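Why Do Things Wash Up on the Beach?

5 Dec 2020

I have a shoebox under my bed, and it's full of stuff I've picked up off the sand. Mermaid's purses, a crab claw, a lump of something that I'm still hoping is a whale's tooth (it's probably a rock). Every time I go down to Drumard beach I come home with my pockets bulging, and every time somebody asks me where it all comes from. So let's talk about that!

The sea never sits still. Wind pushes on the top of the water and makes waves, and the moon pulls on the whole ocean and makes the tides. On most beaches the tide comes in and goes out 2 times a day. When it comes in it carries all sorts of floating bits with it, and when it goes out again it leaves a lot of them lying there.

Next time you're at the shore, look for a long, wiggly, messy line of seaweed. It's called the strandline, or the wrack line, and it shows you how far up the last high tide reached. If you see two lines, the one higher up was left by a bigger tide or a storm. I always start with the high one. Good things get forgotten up there.

So what's in it?

Seaweed, mostly. Some kinds hold onto rocks with a part called a holdfast, which looks like a root but doesn't drink up food the way a root does. Big waves can rip the holdfast loose, and then off goes the seaweed. Sometimes it's still gripping a pebble!

Mermaid's purses are next, and they're my favorite. They're small leathery cases, and a baby skate or a baby shark grew inside each one. The ones you find are usually empty, so the baby may well have swum off already. Skate cases have a pointy horn at each corner. Cases from some small sharks have long curly strings instead, for tangling around seaweed so they don't drift away.

Then there are shells. A shell was part of an animal's body, and the animal built it bit by bit as it grew. If you find one with a tiny, perfectly round hole in it, a hungry sea snail may have drilled in to get at the soft part. Gross, and also kind of brilliant.

What about jellyfish? They can swim a little, but they can't fight a strong current, so a windy day in June can leave lots of them stuck on the sand. The most I ever counted at Drumard was 107, and I gave up before I got to the end. Don't touch them, please. A jellyfish can still sting after it has died.

Dead fish and birds turn up too. It's sad, but crabs, gulls and little jumping sandhoppers eat them, so nothing much goes to waste. If you find a seal or a dolphin, alive or dead, stay well back, keep your dog away and tell a grown-up, who can call the wildlife rescue people. 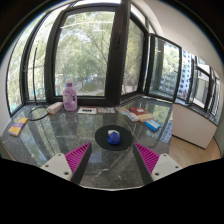
A speckled table top by the windows.

Do you want to start a shoebox of your own? Go when the tide is on its way out, and take an adult along. Wear shoes. Before you pocket a shell, look inside, and if there are legs in there, put it back gently where you found it. Rinse your finds at home and let them dry for a few days on old newspaper, or your bedroom will smell like mine did. Some beaches don't allow collecting at all, so check the signs first.

I write down the place on a little paper label for each thing. I've got 25 labels now, and almost all of them say Drumard. One says Prosser, and that's the maybe-tooth.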